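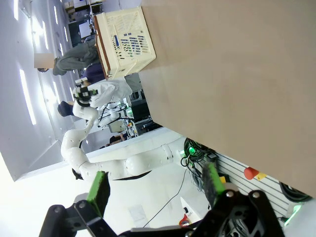 Trullotcombe Table Sorting is a set of recordings about cans and a basket. Each one starts with drinks on a table and ends when the person in charge of the session says the table is done. The basket is cream plastic with slotted sides, so whatever is inside can be partly seen through the openings, like the blue items in it at the far end of the tabletop. Annotators should label contents seen through the slots as "partly visible" and leave the type blank if they can't tell.

Contents

2,039 clips, split into 131 sessions. The longest clip is 60 seconds. There are 9 item types, listed in items.csv. Session notes were typed up by Da-eun Seok.

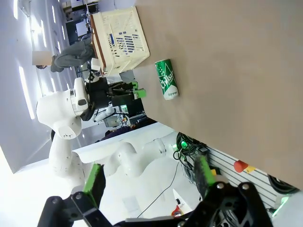
Green Chilsung cider can on its side, near the basket.

Item labels

Use the name printed on the item when it can be read. Otherwise use color plus shape, such as "green can". Record pose as upright, on side, or unknown. Dents are not labeled.
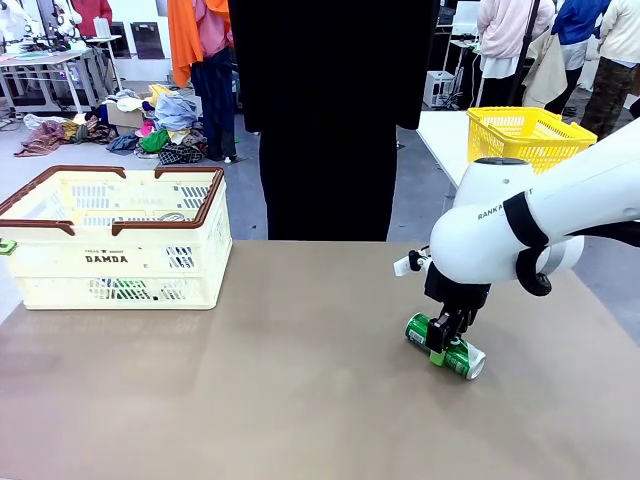

Basket labels changed in the December release. Older files say "crate" and newer ones say "basket", but both words mean the same type of container. The one used here has DAMDA printed on the front and two brown folding handles resting on top of the opening. Handle position goes in its own column. If a can is still on the table, as the green one is, set in_basket to 0 even when it is being held.

Known problems

Sessions recorded on Thursday have no start time. Some rows still use "tin" for "can".

Corrections go to Ishbel Pollock or Gil-soo Moon at Brirent.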